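Let the Students Do the Dull Part

Opinion
By Jovita Ochoa, Senior Lecturer in Engineering Education

Each July, the department receives applications for the robotics project that runs through the second year. Each July, a good number of those applications mention walking machines, flying machines, or a competition with a trophy at the end of it. Very few mention tidying up. It is my view that tidying up is what we ought to be teaching, and that the project group which spent last year on household objects received a better education than any group I have supervised on the competition circuit.

I should declare an interest. I sat on the panel that approved the change, and I argued for it against colleagues whose judgement I respect. Dr Elango Kandasamy, who has coached our entries to the Vornivport Challenge for many years, told the panel that students need a deadline, an opponent and a crowd. He was right that these things produce effort. My doubt concerns what the effort is spent on.

A competition arena is built to be fair. The floor is level, the lighting is agreed in advance, and every team lifts the same blocks from the same marks. Students learn very quickly to design for the rule book, and they are right to do so, as the rule book is what they will be judged by. The 87 pages of regulations issued for the last Challenge were studied more closely in our workshop than any textbook on the reading list. One team lost a fortnight to a dispute over the permitted width of a wheel. I do not blame the organisers. A contest must have rules - but we should be careful about letting a contest stand in for a syllabus.

The household project, which the students named Clistosine for reasons they have declined to put in writing, set a different task. Four students were asked to record how a person picks up, moves and puts down common things, using hand-held grippers, and then to prepare those recordings so that a robot arm in the teaching laboratory could learn from them. They had no arena. They worked on crowded tables, with the sort of objects that collect on them.

By the end of the year the group had kept 334 recordings and discarded a great many more. The decision to discard was, in my opinion, the most valuable part of the course. Yaowalak Kamolrat, who led the review of the material, wrote in her final report that she had begun by throwing away every attempt in which the gripper hesitated, and had ended by restoring most of them. A person who hesitates before closing on a soft parcel is responding to something, and a machine trained only on confident movements will have no notion of when to slow down. I have read doctoral theses with less in them than that one paragraph.

There are fair objections, and they deserve a reply.

The first is that the work is repetitive. It is. Mr Imad Issa, our laboratory manager, observed that he had seen students show more excitement over a fire drill. Yet much of professional engineering is repetitive, and graduates who discover this only in their first post are poorly served by us. A student who has picked up the same packet for an entire afternoon, and written an honest note on each attempt, has learned something about evidence that I cannot deliver in a lecture.

The second objection is that such a project offers no public success. Competition teams come home with certificates and photographs, and the prospectus is glad of them. Clistosine came home with a hard drive and a set of written notes. I accept the point and would ask the department to find better ways of showing this work to families and applicants, perhaps through an open afternoon at which visitors may try a gripper for themselves. The difficulty of lifting a soft object with two stiff fingers is best understood by attempting it.

The third objection is the most serious. Ronaldo Vieira, one of the four students, put it to me at his final interview. He said that he had spent a year teaching a machine to do what his hands could already do, and that he was not sure he had learned to build anything. I have thought about his remark a good deal. It persuaded me that the present project is too narrow, and that next year's group should design and make at least one part of the gripper they use, even if it is only the pad at the end of the finger.

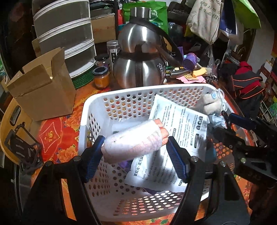 Should a school without a robot arm attempt a project of this kind?

It can make a very good start. The recording, sorting and note-keeping take up most of the year, and a single hand-held gripper is enough for a small group to share.

I would go further and suggest that schools begin there by choice. An arm attracts attention to itself. Pupils want to see it move, and the patient business of deciding what it ought to learn is put off until the last weeks of term, when it is done badly.

The panel meets again in the spring to decide whether both projects can be funded. I hope they can. Dr Kandasamy's teams have earned their place, and there are students for whom a crowd and a clock are exactly what is wanted. Should the money stretch to only one, however, I shall vote for the crowded table, and I shall ask that Ms Kamolrat's report be circulated to every member before the vote is taken.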